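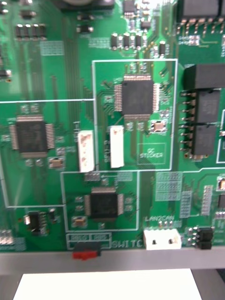

GRININTON, May 24, 2026

The repair shop on Lenda Street opens at nine on Saturdays, and by a quarter to the hour there is usually a line along the window. People stand with their broken things in their arms the way other people stand outside a vet's office, shifting the weight from hip to hip, asking one another what's wrong with theirs. A bread maker that has stopped kneading. A radio that belonged to an aunt. A bathroom scale that has decided everyone in the house weighs the same, which made for a cheerful January, I'm told, and then a suspicious February.

I came with a kitchen mixer, and I'll admit I nearly didn't come at all. The mixer had been sitting in the hall closet for 16 months, behind the vacuum cleaner, because I couldn't bring myself to throw it out and I couldn't bring myself to do anything else about it either. I suspect half the closets in Grininton hold something of the kind. We know a thing might be fixed, and we were brought up by people who would have fixed it, and so it stays where it is, taking up room and making us feel a little guilty whenever we reach for the broom.

When I was small, this town had two repair shops within sight of each other, and they were polite rivals. One did shoes and luggage and would sharpen your scissors if you asked nicely. The other, Dal Bello, did anything with a plug. It had a bell on the door and a smell I can still call up without trying, warm dust and solder and the peppermints in a dish by the register (you were allowed one, and everybody took two). My mother would hand over the iron or the table lamp, and we would get a paper ticket, and the following week the iron would come home with a new cord and a bill so small she paid it out of her coat pocket.

Dal Bello closed when I was in high school. It was a nail salon for a while, and then a place that sold phone cases, and now the window is papered over. Things had gotten cheaper to buy than to mend, as we all know, and they had also gotten harder to open. My grandfather's toaster had four screws on the bottom that any butter knife would turn. My own toaster has none that I can find, and I have looked.

The people who work the benches at Lenda Street talk about this a good deal, mostly while they're prying at something. They'll forgive a manufacturer a cheap motor or a flimsy hinge. Glue is another matter. A glued case means you have to break the thing a bit more before you can find out how broken it was to begin with, and they take that personally. There is a shelf by the back door for items that didn't survive being opened, and it is full of electric toothbrushes.

They're fair about the newer machines, though. The washers that come in now use less water than the old ones did, and when something goes wrong inside, the trouble is often one small part that costs less than a sandwich, if you can get it and if you can learn which one it is. That second "if" is where the afternoons go. The shop keeps a binder of wiring diagrams, copied and recopied, some with coffee on them, and there's a notebook beside it where people write down what they found. I read a few pages while I waited. "Hums but won't turn. Was a hairpin." "Owner says it smells of fish. It does." It is better reading than a good deal of what's on my nightstand.

The notebook's running tally had reached item 983 that morning, a slow cooker from the Naken side of town with a loose foot and a knob that spun freely in both directions. Its owner had driven over the bridge with it buckled into the passenger seat. She stayed for the whole repair and then for the next person's repair too, and by the time I left she was holding a flashlight for someone.

I think that's what I had forgotten about the old shops, or was too young to notice. You had to stand there a while. You leaned on the counter and heard about somebody's roof. You learned that the noise your iron made was a noise many irons made, and it was a comfort to hear it.

My mixer needed a worn gear replaced. The old one came out in my hand with its teeth rubbed nearly smooth, and I've kept it in a saucer on the windowsill for no good reason. The new one had to be ordered, so I went home without the mixer and with a paper ticket in my wallet, and I checked on that ticket more often than I'd like to say.

It was ready the following Saturday. I made two loaves of my mother's egg bread that same night, far too late to be baking, and took one down to Lenda Street in a dish towel the next time they opened. The line was already past the mailbox.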